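引き出し保持喪失問題

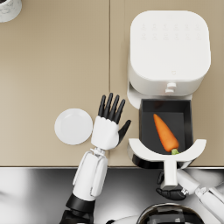
シミュレーション環境での作業。右手でエアフライヤーの引き出しの取っ手を握り、左手は皿とバスケットの間にある。

引き出し保持喪失問題(ひきだしほじそうしつもんだい)は、双腕ロボットが片手で引き出しを開けたまま、もう一方の手で中の物を扱うときに起こる故障の総称である。開発現場では単に「保持抜け」とも呼ばれる。台所作業を学習する人型ロボットの研究で広く知られるようになり、なかでも調理機器シミュレーション「Plaker」で見つかった一連の事例は、両手の協調がいかに奥深い課題であるかを鮮やかに示したものとして、いまも盛んに引用されている。

概要

人間がエアフライヤーの引き出しを引き、片手で支えながら食材を取り出す動作は、ほとんど意識されない。ところがロボットにとっては、左右の腕がまったく性格の異なる仕事を同時にこなす、たいへん手の込んだ課題となる。支える側の手には位置を変えずに力を保つことが求められ、取り出す側の手には狭いバスケットの壁を避けながら自由に動くことが求められる。

保持喪失は、支える側の制御が「動いていない」状態を「仕事が終わった」状態と取り違えたときに起こる。指の力が徐々に抜け、引き出しが傾くか、本体側へ戻りはじめる。このとき反対の手がバスケットの中にあれば、指が壁と食材の間に挟まれる。単純な取り落としよりも深刻に扱われるのはこのためである。

発見の経緯

問題を最初にまとまった形で報告したのは、家事ロボット向けの制御ソフトを手がけるDriricoの試験班である。班を率いたカティンカ・アルデレアヌは、野菜をバスケットから皿へ移す課題の成功率が、ある更新を境に急に落ちたことに気づいた。試行4,000回の記録を調べ直したところ、127回で同じ形の失敗が見つかった。

当初疑われたのは左手の把持であった。にんじんのように細長く先のすぼまった食材は、指の間で回転しやすく、斜めに置かれると持ち上げる途中で壁に触れる。試験班は左手の指の開き方や進入角度を何度も調整したが、失敗はほとんど減らなかった。

転機となったのは、デリア・ネアグが右手の指関節の出力だけを抜き出して時系列に並べた図である。失敗した試行では例外なく、左手が食材に触れるより前に右手の出力が下がりはじめていた。左手の失敗に見えていたものは、支える側で先に起きた異変の結果だったのである。この図は社内で「ネアグの階段」と呼ばれ、その後の教材にも繰り返し使われた。地味な折れ線が数週間分の推測を一度に片づけてしまったわけで、故障解析の醍醐味が詰まった逸話といえる。

原因

のちの解析では、互いに重なり合う複数の要因が挙げられている。

待機判定の誤り
制御ソフトには、一定時間動きのない腕を待機状態に移し、出力を落とす機能があった。単腕の作業では有益な機能だが、双腕作業では「止まって支える」動作まで待機とみなされた。判定に使われていたのは関節の速度のみで、指先にかかる力は参照されていなかった。

視線の遮り
左手がバスケットに近づくと、頭部のカメラから取っ手の一部が見えにくくなる姿勢がある。この間、取っ手の位置の推定は直前の値に頼ることになり、わずかなずれが修正されないまま残った。

摩擦の過大設定
シミュレーション内の取っ手の摩擦係数が実物より高く設定されていた。そのため軽い出力低下では手が滑らず、異変が長いあいだ表に出なかった。更新で摩擦を現実に近い値へ改めたとたん、隠れていた失敗が一斉に現れた。成功率の低下は、実は模擬環境が良くなった証しでもあった。

実機での事例

8月には、Flentonの実験室で行われた実機試験でも同じ現象が確認された。試作機「Roman」が引き出しを支えている最中に右手の力が抜け、戻った引き出しの縁で左手の親指の関節が破損した。加熱は行われておらず、負傷者も出ていない。立ち会っていたサフタ・エネは非常停止ボタンを押したが、停止までの間に引き出しはすでに動いていた。

この事例で注目されたのは、非常停止そのものの振る舞いである。Romanは停止信号を受けると全関節の力を抜く設計になっており、支えていた手も同時に開いた。人と接触した場合には力を抜くほうが安全なことが多い一方、物を支えている場合には握ったまま止まるほうがよいこともある。どちらを優先するかは状況によって変わり、現在も議論が続く、実に興味深い論点である。

対策

Driricoは2025年4月2日に改訂版の制御ソフトを公開した。主な変更は次のとおりである。

・腕ごとに「支持」「操作」「待機」の役割を明示し、支持中の腕は待機へ移さない
・指先の力が下限を下回った場合、操作側の手を先にバスケットの外へ退避させる
・取っ手が見えない間は、関節角度と力の値から握りの状態を推定する
・非常停止の際、支持中の手は位置を保ったまま固定する(人との接触を検知した場合を除く)

なかでも退避の順序は高く評価された。従来は異常を検知すると両腕が同時に初期姿勢へ戻ろうとし、かえって手を挟む危険があった。改訂版では操作側の手が外に出たことを確認してから、支持側が動きはじめる。

改訂後の検証では、食材の向きや皿の位置を変えた132通りの条件が用意された。保持喪失が再現したのは6通りで、いずれも取っ手の下端だけを握った場合に限られていた。握る位置が端に寄るほど、引き出しを傾ける力に対して指が不利になるためと考えられている。

評価と影響

パラスキヴァ・ムンテアヌは解説記事のなかで、この問題を「何もしていないように見える手の研究」の出発点と位置づけた。それまで双腕作業の評価は、食材が皿に載ったかどうかで決まることが多く、支える側の手の働きは採点の対象外だった。以後、引き出しの変位や握力の余裕を記録する評価方法が提案され、冷蔵庫の扉や鍋のふたを扱う課題にも応用されている。

一方、エカテリーナ・バランは、役割をあらかじめ固定する方式では、途中で左右の手を持ち替えるような柔軟な動作が難しくなると指摘している。持ち替えの瞬間には両手がともに支持役となる時間が必要で、その長さをどう決めるかについて定まった方法はまだない。

関連項目

双腕協調制御
把持力制御
非常停止
シミュレーションと実機の差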